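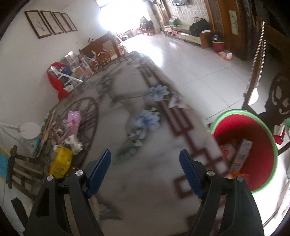
Readers wanted for a household data collection standard

Budstead is looking for 11 people to read, argue with and help rewrite our draft rules for recording chores with hand-held grippers in private homes. Paid, part time, remote. Apply by 5th August.

We already have a rulebook. It runs to 16 pages and I wrote a fair share of it, so I can say that parts of it are wishful thinking. It tells operators to "prepare a representative workspace." Ask three operators what that means and one will clear the table, one will leave it alone, and one will add clutter until it looks lived in. All three will tick the same box.

The last audit covered 3,604 recordings collected under version 2. The forms were nearly perfect. I don't trust nearly perfect forms, and the people we hire shouldn't either.

What you would do

Read the draft, a section a week, and mark every rule that can't be checked from the recording itself. Watch a sample of clips and score them blind, before you see what the operator wrote down. Join one call a week with the other readers. Expect disagreement — we keep the minutes and publish them to all our sites.

Sections still open: consent from everyone living in the home, papers and family photos in view, when to throw out a take, gripper calibration, and breaks for operators. The consent section is the weakest. Its current wording treats one signature as enough for a whole household.

Who should apply

People who have worked as operators, first of all. Also home care workers, cleaners, safety inspectors, and anyone who has had to follow a badly written procedure. You don't need to code. If you have sold robots or certified them in the past year, please sit this one out.

We will not put a seal or a "certified" badge on the result. Fellura and Hastus will both try the finished rules at their own sites, and neither has promised to adopt them.

To apply, send Marites Agbayani one page on a rule you once had to follow that didn't do what it claimed. No résumé, no cover letter.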